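Chapter 15
Bone Loss in Later Life
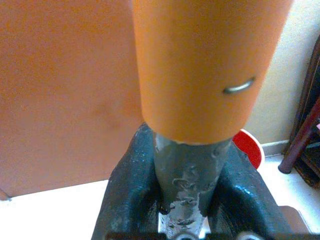 When Shobha Chacko began seeing patients at the clinic in Prultville, most of the people sent to her had already broken a wrist or a hip. Few of them had been told that their bones were thinning. Bone loss causes no pain in its early years, and a person may lose a large share of bone in the spine before anything shows.

An adult skeleton has 206 bones, and all of them are living tissue. Cells called osteoclasts break down old bone, and cells called osteoblasts lay down new bone in its place. In young adults the two kinds of work stay close to even. Later the breaking down gets ahead. In women the change is fastest in the years after menopause, when estrogen levels fall. In men it is slower and starts later, but it does happen.

This chapter follows the Prultville study, in which Chacko and Anil Warrier enrolled 1687 adults over the age of 60. Of these, 1045 came back for a second bone density scan. We will use their results in Sections 15.2 and 15.4 to look at diet, exercise, and the long-term use of steroid drugs. The people who did not return raise a problem of their own, and Section 15.5 takes it up.

Before you start, review the structure of compact and spongy bone in Chapter 4. You should also know how the body controls calcium in the blood.

Key terms: osteoblast, osteoclast, bone density, fragility fracture, remodeling

15.1 How Bone Is Built and Broken Down

Remodeling takes place in small patches across the surface of a bone. At any one time most of the surface is at rest.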